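Jobs & Casting Calls | Film Exhibition

I run the Lomenis, a single-screen movie house with 300 seats and a balcony that creaks, and I'm looking for two projection and floor assistants to start in June. My name is Nisreen Semaan, I do the programming and (lately) a lot of the mopping, and you'd be working with me most nights.

A bit about us. We show new releases for the first two weeks they're out, then older stuff on the late slot – horror, musicals, whatever I can get a decent print or file of. Last year we ran 49 different titles in the late slot alone, and the one that sold best was a silent comedy with a live pianist. I still can't explain it, but I've booked him again!

The job is part booth and part lobby. In the booth you'll load the shows, build the playlists with trailers and ads, check the sound before doors, and keep an eye on the first ten minutes. We use a booking system called Talebi, which is clunky but you'll get used to it in a week. In the lobby you'll scan tickets, sell popcorn, and help people find their seats once the lights are down. 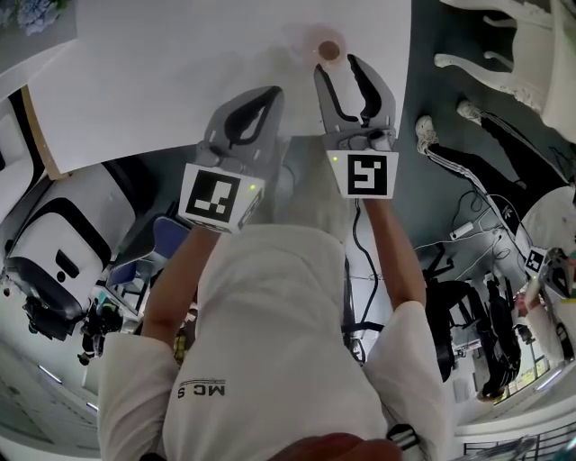
Two hands, two grippers, one white tabletop.

You don't need a film degree. I've hired people who came from grocery stores and one who came from a bowling alley, and they were great. What I do need is someone who can stay calm when the sound drops out and a full house turns to look at the booth. If you've worked with digital projectors before, tell me which ones. If you've threaded 35mm, please tell me that first, since we have the old machine and I'd love to run it more than twice a year.

Hours are 26 a week for each person, mostly evenings, and the late show means you'll sometimes lock up at 1 a.m. There's a ladder up to the booth, so you'll need to be okay with climbing. Pay is hourly and I'll give you the rate when I reply to you, before we set up a chat, so you can decide if it's worth your time. You get free tickets for yourself and a guest, plus the same deal at the Naltov across the river – they've got the better seats, I admit it.

To apply, drop a letter and a resume at the box office any evening after 5 p.m. One page is fine. Tell me the last movie you saw in a theater and what you'd put in our late slot if I handed you the keys for a night. Please don't say your pick is whatever's popular, I really do want to argue with you about it.

I'll read everything myself and reply to everyone, though it may take me a little while during the Lutatico shorts weekend, when I'm basically living in the booth.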